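Finger tip drags on the board after I change it, how to set the height again?

Print this page | E-mail this page 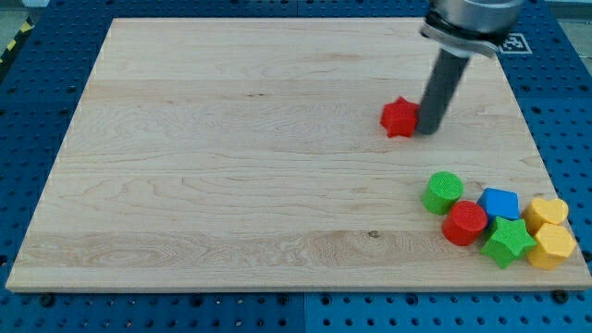

Question

Posted by Garba Odukoya

We have a cell with one arm which pushes shape blocks on a maple board. The board lies on the blue pegboard table. In July I exchanged the old board for a new one from Kestden, and since then the gray finger touches the wood too hard near the star and leaves a thin line. On the left half it does not touch at all. The program is the same as before, with push height 5 mm. Must I teach all 43 points again, or is there a shorter way? I would like not to sand the board.

Answer 1

Posted by Corinne Okafor

Just raise the height a bit in the program. Worked for us.

Answer 2

Posted by Angeliki Petridis

I would not raise it yet. With a higher finger you can ride over the edge of a low block, and your left half will become worse. A glued board can be a little twisted when it is new, so please measure first.

1. Take all the blocks off and run the arm at slow speed.
2. Loosen the bolts at the front edge, let the board settle, and tighten them by hand only. Too much force bends the corner down.
3. Go to each corner and to the middle, lower the finger until a strip of paper just holds, and write down the Z value.
4. If the values make a clean slope, teach the work plane again with three corners. Your points follow the plane, if they were saved in it and not in the robot base.
5. If only one corner is different, put a thin shim under it -- paper is enough for a test.

Look also at the collar on the gripper. Ours at Zellasthorpe slipped a little after nearly 378 hours, and we looked for the fault in the table the whole morning.

Answer 3

Posted by Morenike Shehu

Agree with Angeliki. Check the marker at the far corner too, if your camera uses it for the board position. When the new board is thicker than the old one, the marker on the table is now lower against the wood, and this offset must be changed in the settings.

Print this page | E-mail this page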